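Purnbridge Robotics Club - Set-up Guide for the Sorting Table
Section 4: Preparing the table for the toy pick-up task

Read this section before your first session. Please work in pairs, one person at the table and one person at the computer.

4.1 Before you start

1. Check that the arm is switched off and the red stop button is pressed in.
2. Wipe the table with a dry cloth. Do not use water, the tape will come loose.
3. Look at the bolts on the base. If one of them turns by hand, stop and call Melina Sarantis or Thắng Lò.
4. Write your names and the start time in the table book.

Note: The tape grid is a help for people. The program Rirari does not read the tape, it only uses the camera. So a crooked line is not a problem, but please do not move a line without asking.

4.2 Starting the arm

1. Release the stop button by turning it to the right.
2. Switch on the power box and wait 60 seconds. The light must be green and must not blink.
3. On the computer, open Rirari and choose the profile "Zinholm".
4. Set the speed to 2. Higher speeds are only for members who have passed the safety talk.
5. Press Home. The gripper goes to its waiting place at the side.

CAUTION: Keep your hands and your head outside the grid while the arm is moving. Long hair must be tied back.

4.3 Placing the bin and the toy

1. Put the bin on the left side of the table, with the open side up. It may cover a part of the tape.
2. Put one toy in a middle cell, between the bin and the gripper. It can touch a line - this is allowed in our task.
3. Turn the toy so that its long side is across the table. For other directions see Section 5.
4. Take away pens, phones and spare tape.
5. Compare your table with the picture.

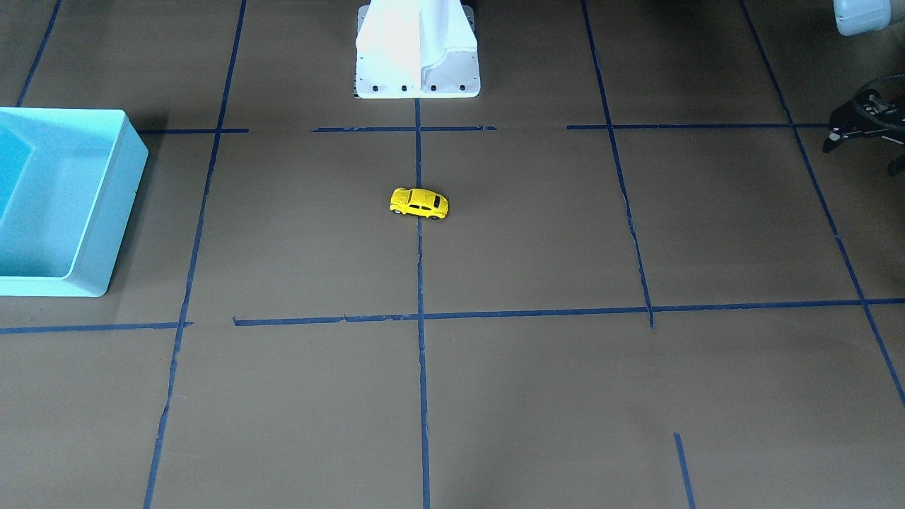 Photo: Kiều Cao / Purnbridge Robotics Club

The yellow car is at the centre line, with its bonnet towards the bin. Your toy can be another one from the box, but the place should be similar.

4.4 First test

1. The person at the table steps back and says "clear".
2. The person at the computer presses Run once. Do not press it again if the arm is slow to start.
3. If the gripper misses the toy, press Stop, turn the toy by 90 degrees and try again.
4. Save the record with both names. The limit for one folder is 400 records; after this, open a new folder.

Questions about Rirari go to Phong Đặng. For the key to the toy box please ask Hậu Phí.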